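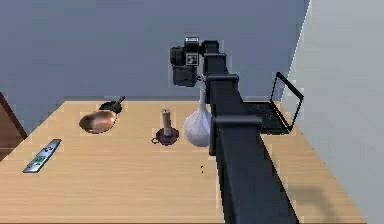
Larance Working Group on Tabletop Handling
Minutes, October 15, 2021
Visit to the Varkstead site

1. Previous minutes
Approved with one correction: the Priltelby quote in item 4 should read 3666, excluding tax.

2. Demonstration
Paucar staff ran the arm in simulation first. The object set included a remote control, a frying pan, a candle in a holder, a garlic bulb and a laptop. Visitors asked for the garlic to be the first target. The host reported 154 completed picks in 600 simulated attempts with the present grasp settings and described this as a baseline only.

3. Questions
On clearance between the arm and the laptop screen, Paucar will send the collision margins in writing. On the wrist marker, its use in calibration was explained and no change was requested.

4. Open day
Set for January. Attendance capped at 40. Varkstead to confirm the room and power supply.

5. Actions
Paucar: margins and run logs.
Larance: revised object list, with the pan handle orientation specified.

Meeting closed. Next date to be circulated.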